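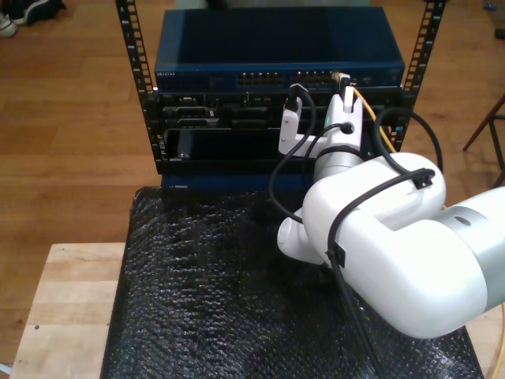
4 min read

Jernside Opens Its Nudell Workroom to Small Organizations That Need a Network Rack Put Back in Order

NUDELL, 17/11/2018. Jernside, the network equipment repair and resale firm, is very pleased to announce that its new workroom in Nudell is open for business as of this morning, and that the Gritura program, which the company has been running in a smaller way out of its Gowda office since May, is moving into the new space along with all of its shelves, tables, labels and spare screws.

Gritura takes in older networking hardware from offices, clinics, schools and shops, goes over it piece by piece, and sends it back ready to be mounted and plugged in. Some customers bring a single switch under one arm. Others bring the whole stack, still between its rails, with the cables hanging off the front exactly as they were on the day somebody decided enough was enough. Both are welcome, and the second kind is what the Nudell workroom was really set up for.

A stack that arrives in one piece is kept in one piece for as long as possible. It goes onto a wooden table with a sheet of black bubble wrap under it, so that the bottom box doesn't scratch the wood and the wood doesn't scratch the bottom box, and it stays there between its perforated rails while the staff write down what sits where. A dark blue switch at the top, a black chassis with serial connectors under it, one yellow cable in the right-hand bank of ports: all of that goes on the sheet before a single screw is turned. Customers have told us more than once that this sheet is the part they end up keeping, taped to the inside of a closet door, long after the invoice has gone into a drawer.

"We have all opened a closet and found a cable that goes somewhere, and been afraid to touch it," the company said in a statement. "People are a little shy about showing us these things, and they really shouldn't be. We would much sooner see the tangle as it is than have somebody tidy it up the night before and lose track of which port was which."

The new space gives Gritura 3000 square feet on one floor, with a loading door at street level and a warm plank floor that the staff have already grown fond of. There are 12 work tables, a receiving counter, and a packing corner near the door with paper, tape and more bubble wrap than most of us had ever seen in one place. The Gowda office had one long counter and a hallway, and the hallway was usually full. 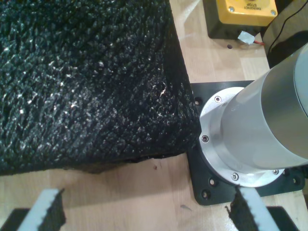 Furnishing the workroom took up most of the fall, and the company chose early on to spend its money on good tabletops and let the rest come along as it could. The tables are plain light wood, sanded and sealed by our own people over several evenings, and they were meant from the start to be worked on, bolted into and drilled. Every table can be wiped down in a minute, and a scratched one can be sanded again in an afternoon.

Pricing under the Gritura program stays the same as it was in Gowda. A single device is inspected and written up for a flat fee, and a full stack is quoted after it has been looked over. Most jobs are ready in 10 working days. Equipment that is past saving can be left with Jernside for parts, with the customer's agreement in writing, and anything still usable can be traded toward another piece from the stock room, where the shelves now hold more than 2000 items, from rack ears and cage nuts to complete chassis.

Customers are asked to do a few small things before coming in:

Leave the cables plugged in at the equipment end if you safely can, and unplug them at the wall.
Bring the rack screws in an envelope or a jar. Mixed sizes are fine.
Save a copy of your settings if you know how, and tell us if you don't.
Wrap each loose unit on its own, with something soft between any two that have to share a box.
Write a phone number on the outside of every box.

Smaller racks may be carried in through the front entrance. For anything that needs two people to lift, please call ahead so that the loading door can be opened and a table cleared for you. Parking at the side of the building is free while you unload.

The Gowda office will remain open for drop-off and pickup, and a van will run between the two locations on weekdays, so longtime customers who like their usual counter can go on using it and will see no difference apart from a shorter wait. Jobs already in progress there are being finished there.

Visitors are welcome at the Nudell workroom all day today, with coffee at the receiving counter and somebody on hand to look at whatever you have brought along. Regular hours begin Monday.

About Jernside

Jernside repairs, refurbishes and resells networking equipment for small organizations, with locations in Gowda and Nudell. Gritura is its inspection and rack service program. Questions about the program, or about whether a particular piece of equipment is worth bringing in, can be put to the front desk at either location.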